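Section 4. Recording Two-Hand Sorting Demonstrations

This section covers recording with both hand-held grippers. Complete Section 3 (pairing and clock check) first. The procedure follows the method used in the Meltport study, where household sorting tasks were recorded in ordinary homes and used to train one policy for both arms.

4.1 Preparing the work surface

1. Choose a low surface with room to move on all sides. A patterned cloth is fine and helps the tracker on plain tables.

2. Place the target container near the middle. It should be open at the top, and its rim should stay in view of the wrist camera through most of the motion.

3. Set out the small objects to be sorted. Mix solid colors with clear or translucent plastic.

4. Leave the rest of the room as it is. In the Meltport results, policies trained on tidied rooms did worse when furniture and clothing came back into view.

Note: Containers with printed labels may be used. Turn the container between episodes so that the policy does not learn to aim at the print.

4.2 Recording an episode

5. Hold one gripper in each hand with the jaws open. Start recording from the Gusine panel and wait 2 seconds before moving.

6. Pick up one object with each gripper. Close the jaws only until the object stops slipping.

7. Bring both objects to the container. The hands may arrive together or one after the other, but keep the jaws from touching.

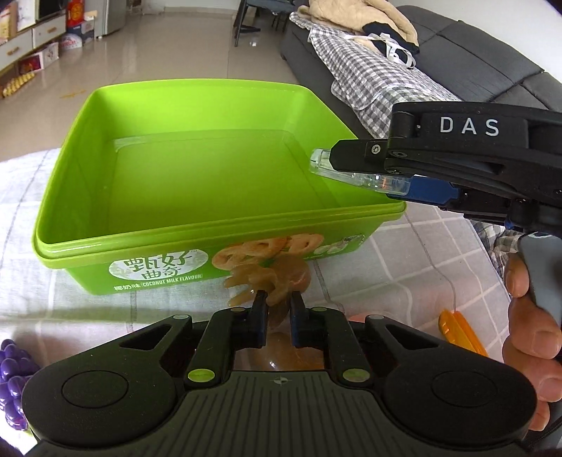 8. Release over the opening, not against the rim. Objects pushed along the rim produce a contact signal that the Haddad filter reads as a failed grasp.

9. Return both grippers to the open position and stop recording.

Caution: Keep fingers behind the handle while the jaws are closing.

Caution: Do not cover the green markers on the gripper with tape or a sleeve. If they are hidden, jaw width is estimated from the last good reading and the episode may be rejected.

4.3 How many episodes to record

The full training set held about 4,000 episodes. With clear objects included, the policy placed 77 percent of test items correctly. Clear pieces were still the weakest group – most errors were early releases.

Note: Vaughn Whitlock's labeling sheet for early releases is in the Skumov folder. Use the same codes so that new episodes can be merged with the old set.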